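Subject: Re: [skilville-pantry] Bins for the snack table
From: Yaqin Meng
To: skilville-pantry list

Dehua Dai wrote:

> Hi all,
>
> I was in the Skilville hall kitchen in June to set out snacks for the
> homework club and I could not find anything. The chips were in three
> different cupboards and there was an open bag of pretzels behind the
> coffee filters. Two things I would like to settle before the new term:
>
> 1. Do we keep the chips in the cardboard cases they come in, or do we
> move them to bins?
> 2. If bins, which ones? Zhiqiang likes the wire baskets. I don't,
> the small bags tip over and the corners poke through.
>
> Also, who has the key to the tall cupboard?
>
> Dehua

Dehua, thanks for writing this up. I'll take the key first. Haiyan Wei has one and the other hangs inside the door of the office, on the left. Please put it back there when you are done with it.

On question 1, I vote for bins. The cases take up the whole bottom shelf even when they are half empty, and people cut them open from the side and then can't close them again. We go through 400 small bags in a term and I would say a good part of the mess is cardboard. If whoever does the shopping unpacks at the table and flattens the boxes the same day, we get that shelf back for the paper goods.

On question 2, I have used wire baskets at home and had the same trouble you did. Plastic with solid walls is better for anything in a thin bag. It should be open on top, with a slot in the side you can get your fingers into, and rounded corners so that it wipes clean. I measured the tall cupboard and the shelves are 13 inches deep, so please check before buying anything. The big tubs from Utis that we had last year stuck out and the door never closed.

Jianhua Xia asked me off list whether we should get bins with lids. I would skip the lids. They end up on top of the refrigerator, and then somebody has to match them up again. Sealed bags don't need a lid. Opened bags should not go in the bins at all – fold the top down, clip it, and leave it on the counter to be finished first.

As for how to pack them, this is what I do:

Lay the small bags flat in the bottom of the bin, then stand the next ones on edge against the walls. Don't press down to make room. If the bag crunches, the bin is full.

Big bags don't go in with the small ones. A tall bag takes up the space of five or six small ones and you have to lift it out to see what is under it. Those can lie on the shelf above, seam side down.

Pick a bag up by the end seam, where there is only plastic. If you grab it around the middle you get crumbs.

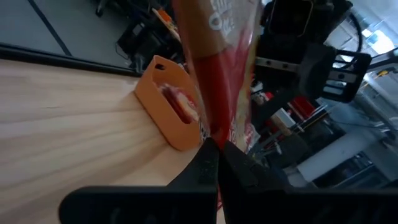 I would also sort by kind and not by color. We tried color one year and it fell apart, as half of what we buy comes in red. Salty in one bin, sweet in another, and anything with nuts in its own bin on the top shelf with a label on the front. The nut bin is the only one I feel strongly about. The rest can be changed if people find something that works better.

For the table itself, Zhiqiang Jin wanted to put down a cloth. I'd leave the wood bare on snack days. Crumbs brush right off it and the cloth has to go home with someone to be washed. The Skuvunwood people said to use a damp rag and mild soap on it, no spray cleaner, and to dry it after. There is a stack of rags under the sink.

Money: we have 152 dollars left in the supplies line. I don't think bins will use up much of that, but I would like to keep enough back for cups. We are down to one sleeve, and the last order was 200 and lasted less than a term.

I can go to Mao's on my way home and see what they have in the right depth. If anyone has bins sitting unused in a garage, say so before I go and I'll buy fewer. They don't need to match.

Could somebody also throw out the pretzels Dehua found? They were still behind the coffee filters when I looked.

Yaqin

_______________________________________________
skilville-pantry mailing list
To leave the list, write to the list owner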